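Print this page | E-mail this page

Hundik Two-Arm Set for Bedroom Work

The Hundik set is made for teams which want to plan a first robot for home tasks, such as tidying a bed or moving small soft things. It is sold by Alix in Pestenach, complete with 2 arms, 2 grippers and the cables between them. The price is 3,786 per set, without tax and without delivery.

Before you order, please measure the room. The arms must come over the mattress from the front side, so a free place on the floor is needed there. A low bed is easier than a high one.

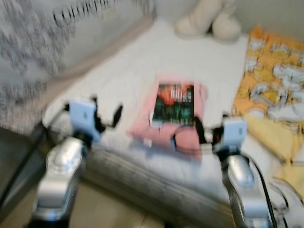
For the budget we advise to count also the smaller costs. Spare gripper fingers are ordered separately, and one pair costs 194. Training at your place by our partner Vrabec takes up to two days and is not included in the set price. Customers who order before the end of June can pay in two parts.

Please think also about the objects. Thin books, pillows and blankets behave very differently in the gripper, and it is good to write a list of them before you call us. We can then tell you which fingers to take. 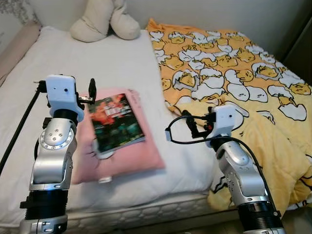

Both grippers over the bed, with a paperback on a pink pillow.

Delivery is from our store in Pestenach, every Wednesday. The set comes in two boxes, and the larger one needs two persons to carry. Returns are accepted if the boxes are kept.

Ask for an offer from Alix

Print this page | E-mail this page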